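The Clavport Weavers' Guild opens its fall show this October in the old Cekik mill, and after such a long, quiet summer it is lovely to have it back. There are 24 makers taking part, eight of them showing for the first time, and the doors open at 10 each morning. Bindu Acharya will be teaching beginners to warp a small loom – bring your own scissors, and a sandwich if you plan to stay.

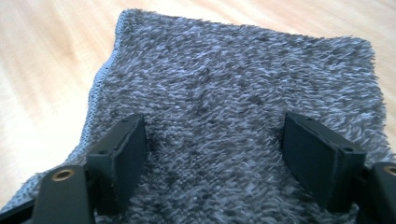 Tea and cardamom buns are served upstairs all day, and children get in free.

Contact the Clavport news desk | © Clavport Local News | Back to top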